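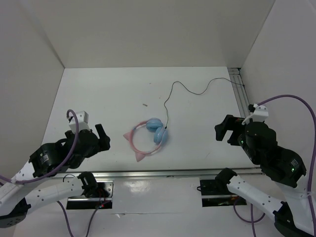

Cable storage, part two

The drawer of headphones got its turn in January. I had put it off after doing the chargers, on the grounds that chargers are simple: a block, a lead, a label. Headphones have a headband, two cups and a lead that is usually fixed at one end, so whatever you do with the lead has to be done with the rest of the thing attached.

The children's pairs are the worst of it. The cups are light, the band is springy and the lead is thin enough to take a set after a few weeks of being stuffed in a bag. The pink and white striped pair with the cat ears has a further problem, which is the ears. They stick out from the band, so the pair won't stack flat on another, and any loose cable finds them and hooks round.

I tried three methods.

Wrapping round the band. Quick, and what everyone in this house does by default. The lead goes tight over the edge of the cup and the strain ends up at the point where it enters the housing. I lost a pair this way two years ago: sound on one side only unless you held the lead at an angle. Not recommended.

Figure of eight round two fingers. Better. The twists cancel out and the lead pays out without kinking. It does need a tie, and the tie needs to stay on the lead when it isn't in use or it will be gone by the weekend. I use 12 mm hook-and-loop tape from a roll, cut into short lengths with a slit near one end so that it grips the cable on its own.

Loose coil in a pouch. Start at the plug and finish at the cup, leaving a hand's width slack before the housing. The coil goes inside the loop of the headband and the whole lot into a drawstring bag. No tie needed. It takes more room than the figure of eight but a seven-year-old can do it, and that decided the matter for the cat ears.

A lead with a set in it can often be improved. Lay it out at full length on a table at room temperature, plug end held down with a book, and leave it overnight. Do not use a hairdryer. I have read advice to the contrary and the result was a soft patch in the sheath and a worse kink.

Cleaning was done at the same time. Barely damp cloth on the cups, dry soft brush along the seam where the cup meets the pad, nothing wet near the lead entry. Crumbs come out of the drawer with the headphones and need brushing off the table before anything is put back, or they go straight into the pouches.

The drawer itself is a Koskela unit, 22 cm deep inside, divided with two offcuts of hardboard. Adult pairs on the left, children's on the right, adaptors in a tin at the front. Venla Ojala asked in the comments on part one whether I would hang them on hooks instead. I did consider it. Hooks suit a stiff band and a desk with one user, and the children's bands spread if they hang over anything wide.

Part three will be the extension leads, once I have cleared enough floor to lay them out.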